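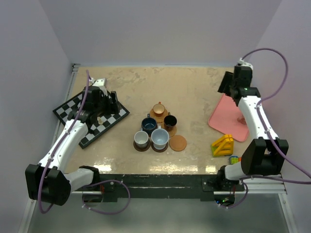

The doors at the Ukley workshop open at ten on a Sunday, and by a quarter past there was already a queue out to the bike racks. I'd come over on the early bus from Stukton hoping for a quiet word with the woman who runs the two-armed table, and got it in bits and pieces between groups of visitors, with a cheese roll in one hand and my notebook in the other. She asked me to leave her name out ("put the team, it's all of us"), so I will, but most of the words that follow are hers.

She has been with Zoltuvmont for six years, the last two of them on tabletop work, and she talks about cups the way some people talk about horses.

"A cup is a lovely problem," she said. "It's round, it's hollow, it might have something in it one day. You and I pick one up while we're reading the paper. Then you try to get an arm to do it and you find there are all these small decisions in there that you never knew you were making. How wide do I open? Do I come from the top or the side? Is there another cup in the way of my elbow?"

The elbow matters, apparently. I had been watching the grippers, as everyone does, and she told me to watch the big black joints lower down instead. It was good advice! Once you do, the whole movement makes sense. The gripper end goes where it's going quite calmly and the elbow has to sort itself out behind, a bit like somebody shuffling along a row at the cinema.

I asked how she decides what goes on the table for an open day.

"We argue about it for weeks. Some of us want everything tidy and spaced out, and I want it to look like the end of a Sunday afternoon at my mum's. Coffee things in the middle, a game that's been left, a toy or two. If it's all in neat rows then people think, well, of course it can do that. I like the cups close together. I like the chessboard on the skew. You've got a saucer here and a coaster there and they aren't all the same, and that's how a real table is."

Visitors stand behind a rope and are allowed to make requests, which is far more fun than a set routine. A boy in a football shirt wanted the chess piece moved. His sister wanted the blue cup, and then changed her mind and wanted the other blue cup, the dark one, and then there was a family discussion about whether it was black. Our host waited through all this with great good humour.

"That's my favourite thing that happens," she told me afterwards. "They say 'the blue one' and you can see them realise it isn't enough. We spend months on exactly that. A seven-year-old gets there in a minute and then explains it to her dad."

The chess took longer than I'd expected. The piece is small, the board is flat and close enough to be a nuisance, and the fingers have to come down on either side without nudging anything. The first go was given up just above the square and the arm lifted away again. The second was a clean grip and a short hop, and the whole rope line clapped. I clapped too, and dropped some of my roll.

Did it bother her, I wondered, when a go didn't come off in front of a crowd?

"No, not now. It used to, terribly. My first open day I apologised to people all afternoon, I must have been very dull company. Then a man who fixed lifts for a living said to me that he'd got more out of the one that went wrong, as he could see what it was trying to do. So now I leave them in. If it misses, I say it's missed, and we have another go."

She's much the same about speed. Several people asked why the arms weren't quicker, and one gentleman did a rather good impression of a tortoise. The answer was that they can be, and that she keeps them slow when there are visitors. You can follow it, for one thing. For another, the cups come from her own kitchen.

We moved on to what having two arms is for. I'd assumed it was simply to get through things twice as fast, and she winced.

"Sometimes it is. You can give one side the board and the other side the toys and let them get on. But it's holding that I'm interested in. Think about your own hands. Most of what the second one does all day is hold things still - the jar, the page, the potato. It's never going to get any praise for it. We've been doing a lot with one arm steadying a tray and the other putting something in, and it's much harder than it sounds, as if either of them pushes a bit too much then the tray's off round the corner."

She mimed this with my notebook, and the notebook did go off round the corner.

There was a lull around lunchtime when most of the crowd drifted next door, where Akbari had a sorting line going with a very satisfying rattle to it, and she sat down on an upturned crate and we had a proper talk. I asked what she'd wanted to do at school. Pottery, she said. She still does an evening class, and she thinks it has helped. "You learn how thick a rim is. You learn where you'd want to take hold of a thing. When I'm looking at why a grip's slipped, I'm quite often thinking with my fingers before I look at any numbers."

And the purple cables? I only asked because I liked them so much. She laughed and said everyone likes them. Cables, she explained, are a whole job in themselves. They need enough slack for the wrist to turn and not so much that a loop catches on something as it goes by. "I've spent whole days on a cable. You move a clip by a finger's width, run it again, move it back. It's not the bit anyone puts on a poster, but I do find it restful."

I wanted to know what she would like to see the arms do by the next open day. She had obviously thought about this, as the answer came straight out.

"Lay a table for people who are really going to sit down at it. All the cups on the right saucers, handles where you can reach them, someone leaning across in the middle of it to get the milk. We're nowhere near the someone leaning across. But the saucers, yes, I'd like the saucers done. And a full game of chess, if I'm being greedy. It doesn't have to win."

By two o'clock the rope line was three deep again and she had to get back to it. A pair of teenagers had come in with a request they'd clearly been planning on the way, involving the small coloured cube and the tray, and were delighted to be told it was a hard one. I stayed for that and for two more after it, and very nearly missed my bus.

The workshop opens its doors again in April, same hours, free to get in. Go early if you want a place at the front of the rope, and ask for the chess piece. The tea stall takes coins only.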